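Joining quilt backing from an old tablecloth, help please!
Sewing & Quilting Help > Backing and Wadding
Posted 2022-05-16

Beketti
Hello everyone! I've nearly finished my first proper quilt top (peach and grey, I'm so pleased with it!) and I'd love to back it with a cotton tablecloth I've had in the cupboard for years. It's beautifully soft and the colours are perfect, but it's 16 inches too short for the length of the quilt. I can't find anything to match it, so I'm thinking of adding a strip of plain grey across one end.
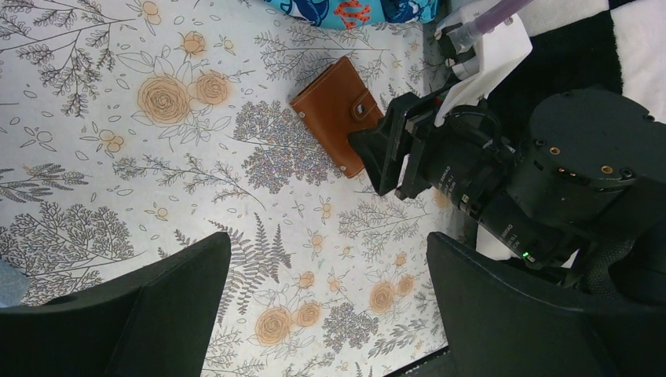
My worry is that the tablecloth is a tighter weave than quilting cotton, and I've read that mixing the two can make a quilt pucker once it's washed. Should I wash both first? And does the join need to be in the middle, or can it sit nearer one end? I'm quilting it myself on an ordinary machine, straight lines only, and it has to be ready for my niece's birthday in August, so I do have a bit of time to get it right.

Wan
Oh, what a lovely idea, I do like a backing with a bit of history to it! Yes, wash both, and on the warmest setting the quilt is ever likely to see. Dry them and press them well before you measure anything, as you may find your 16 inches has grown a little. Then cut the hems off the tablecloth, because they make a horrid lump under the needle (ask me how I know).

Put the join wherever you like. Mine are nearly always off to one side and the quilts have been on beds for years without any trouble. I'd use a half inch seam, pressed open, with a slightly shorter stitch than usual. For the tight weave, a fresh fine needle makes all the difference, and do leave 3 inches of spare backing on every side. Start quilting from the centre and work outwards, and go gently over the seam. 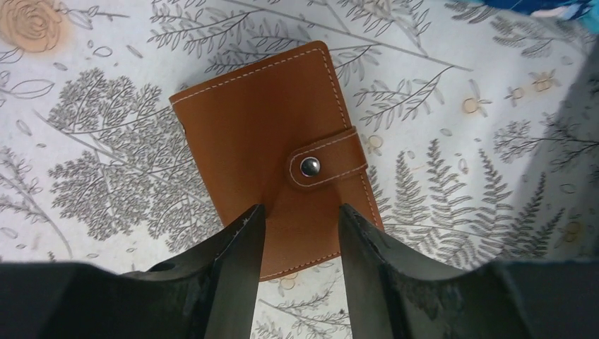

Tan leather with white stitching, on the grey botanical print

Cillurance
I just used a bedsheet for mine and didn't wash anything. It was fine, bit crinkly.

Trerkum
Agree with Wan about the hems. I'd also tack it really thoroughly, more than you think you need, as tablecloth cotton can slide about. Good luck, and please come back and show us when it's bound!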